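Plornley Community Choir – September planning meeting, notes by Jintana

Started at 7:10 because I had the key and I was the one running late, sorry all. Present: Eftychia Deligiannis (chair), Damián Villalba, Lanying Xie, Oranuch Suksawat and me, Jintana Thepsuriya, typing as fast as I can.

Last minutes: fine, except Damián wants it written down that he sings baritone and I had him as a tenor. Fixed!

Winter concert. We talked about this for ages. Eftychia would love to do it at the Drarel Hall again and I'm with her, the sound in there is gorgeous, but they want $298 for the evening now and that doesn't include the piano. Lanying thinks the library would let us have the reading room for free (she's going to ask). Oranuch said the reading room has carpet and we'd sound like we were singing into a pillow. We left it that Lanying asks anyway and we decide by email.

Music. The list is at 13 songs and Eftychia says that's too long with an intermission. I put in a word for keeping the lullaby – I always put in a word for the lullaby – and it stays. The two spirituals are both in. The medley is out unless the altos learn it, and Oranuch, speaking for the altos, said they would rather not.

Money. Damián says we have a little more than $3000 in the account, before we pay for sheet music. Dues stay the same. He still needs forms from a few people and you know who you are.

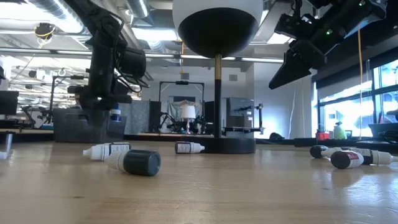

Folders. The black ones from Uysal are falling apart at the rings, mine included. Oranuch got a price from Fulteck and will bring a sample to rehearsal so we can all open and shut it a few times before we order.

New singers. We've had 3 emails, two sopranos and a bass. A bass! Eftychia is writing back to all of them tonight and I'll save seats and print extra copies.

Any other business: Lanying asked if warmups could start at 6:45 so we aren't still humming at 7:15. Agreed, we'll try it for a month. Snack sign-up goes around at rehearsal, and please write down nuts if there are nuts.

We wrapped up at 8:40. Next meeting is at Oranuch's place, bring slippers.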